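Lolora Residents' Forum
Household and Laundry > Folding, Storage and Linen
Thread: Folding clothes on the bed, and whether the bed should be made first
26 replies, page 1 of 3

Posted by: Harish Joseph (Moderator, Household and Laundry)

Members are invited to comment on the draft guidance on folding personal laundry in bedrooms. The present text dates from the time when every flat on the Pathirana side had a folding table on the landing. Those tables have been withdrawn, and most residents now fold on the bed.

The draft contains two provisions:

1. The bed should be fully made, with the cover drawn up, before any clean clothing is placed on it.
2. Garments should be folded singly and removed to the cupboard in batches of not more than 20.

Comments should be confined to the practical merits of these provisions. Matters concerning the laundry room itself should be raised in the thread opened for that purpose.

Posted by: Vasanthi Suvarna

I wish to record my support for the first provision. A made bed gives a level surface, and the cover can be washed if anything is put down on it that ought not to have been. I would ask that the text also mention daylight. Dark garments are very difficult to sort under the ceiling lamps supplied to these flats, and I have on more than one occasion put navy socks away as black. A bed near a large window is the best folding table one could ask for, and residents who have the choice should do the work in the morning.
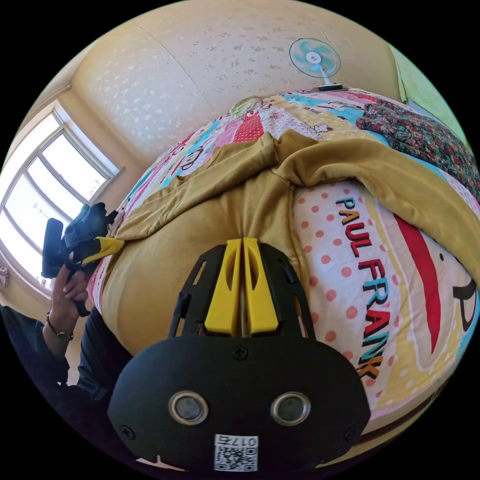
Posted by: Guido Vitale

I am unable to support the first provision as drafted. In a household with children the bed is made once, early, and is unmade again by the middle of the day. To require that it be made a second time before a shirt can be folded is to add a task where the guidance is supposed to remove one.

My own practice is to push the bedding towards the head of the bed and to use the foot. Garments still waiting may be laid over the bedding, which keeps them apart from those already folded. I have done this for many years without any loss of neatness in the cupboard.

I should also like to question the figure of 20. It appears to have been taken from the Minum linen handbook, which concerns towels. A pile of 20 towels and a pile of 20 T-shirts are very different things to carry down a corridor.

Posted by: Vasanthi Suvarna

With respect to Mr Vitale, a garment laid over heaped bedding takes up the creases of whatever is beneath it. A cotton T-shirt is particularly prone to this. The sleeve hangs to one side, the body slides to the other, and the whole must be shaken out again before it can be folded. If he finds otherwise, his T-shirts must be of a better quality than mine.

I would add that bedding in a bright print is no place to lay a plain garment if one hopes to find it again quickly. Ours has cartoons all over it, with a monkey and the word "Kiss", and a mustard T-shirt is about the only thing that shows up against it.

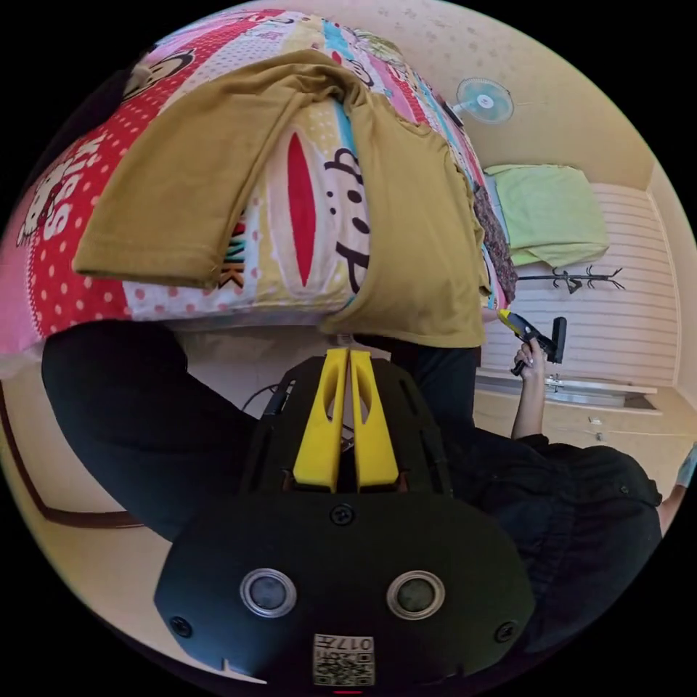

Posted by: Guido Vitale

The quality of my T-shirts is not before the forum. The creases to which Mrs Suvarna refers fall out overnight in the cupboard.

Posted by: Harish Joseph (Moderator, Household and Laundry)

Members are reminded to address the draft and to leave one another's clothing out of the discussion.

Posted by: Lavanya Fernandes

I write as one of those who prepared the draft. The limit of 20 was indeed carried over from the Minum handbook, and I accept that it requires revision. I would suggest that the number be struck out and the words "as many as can be carried level" be put in its place.

On the first provision I would ask members to consider patterned covers separately. My niece's bed has a striped spread with monkeys and white cats on it, and small items disappear into it entirely. Plain shirts present no difficulty. For anything printed or floral, I have found it helpful to spread a plain sheet over the cover first. I would be content to see this included as advice, without its being made a requirement.

For T-shirts, the method I recommend is to gather the garment up from the middle, let the sleeves drop, and lay it down again face downwards before making the first fold.

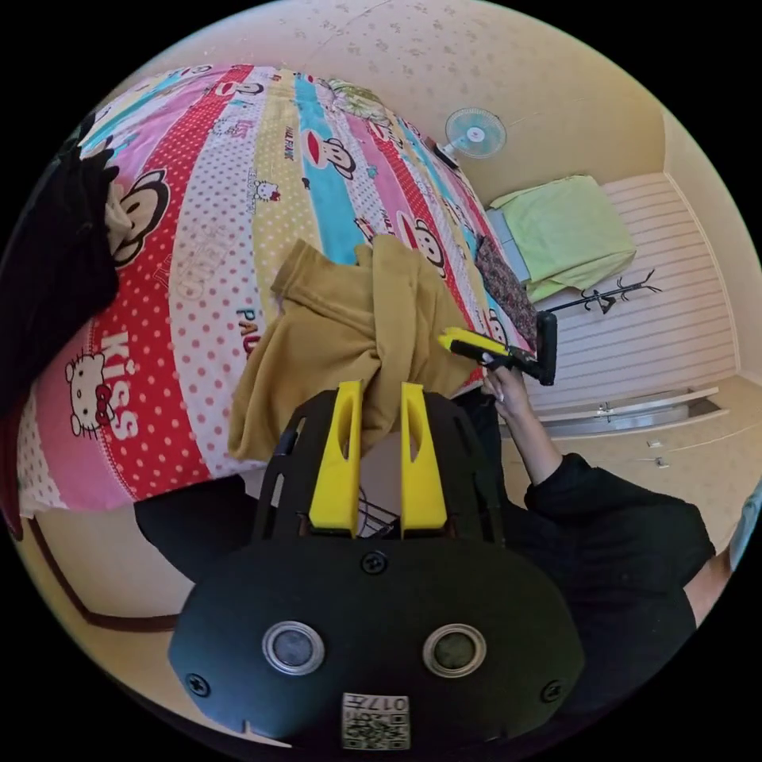

Mustard garment on the striped bedspread.

Posted by: Ajith Unnithan

I am grateful to Ms Fernandes for the clarification. I have two observations.

The first is that the draft assumes there is space to stand beside the bed. In the smaller bedrooms there is often only one side from which one can work, and the far half of a large bed is out of reach. It would be sensible to advise residents to keep the unfolded clothes on the far half and to fold on the near half. I arrived at this arrangement after doing the opposite for a whole winter and having to lean across the finished piles.

The second concerns wall fans. They should be switched off while folding is in progress. A light garment opened out on a duvet will lift at the hem.

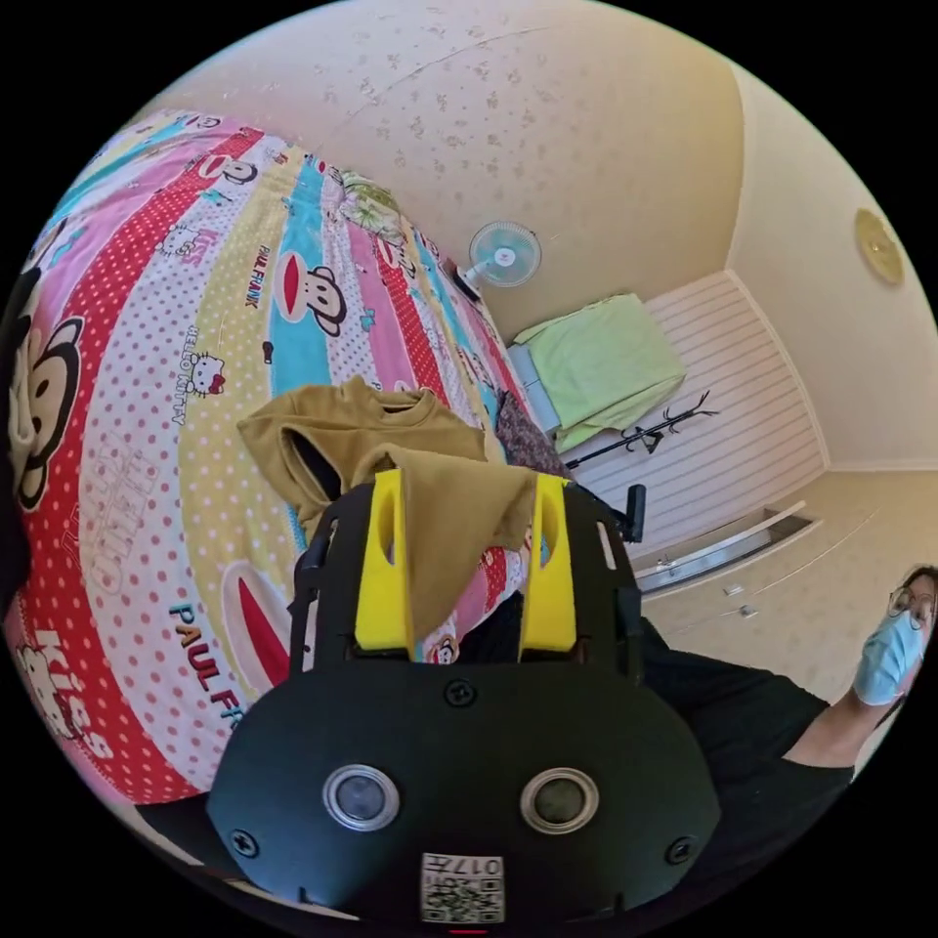 I would also support the removal of the limit of 20, and I see no need for any wording in its place. Residents are capable of judging what they can carry. The draft already runs to more than 1,000 words, and a shorter text would be more widely read.

On the question of making the bed, I find myself between the two positions. A duvet drawn up loosely is sufficient for T-shirts and children's wear. For office shirts, I agree with Mrs Suvarna that the surface should be flat.

Posted by: Guido Vitale

I could accept Mr Unnithan's wording. "Drawn up loosely" describes what I do on most days.

Posted by: Vasanthi Suvarna

I could not. "Loosely" will be read as permission to do nothing. I ask that my objection be noted, and that the sentence about daylight be kept whatever else is decided.

Posted by: Harish Joseph (Moderator, Household and Laundry)

The objection is noted. A revised draft will be placed in this section on Wednesday, with the limit on batches removed and the advice on plain sheets, fans and daylight included. The wording of the first provision remains open, and replies continue on page 2.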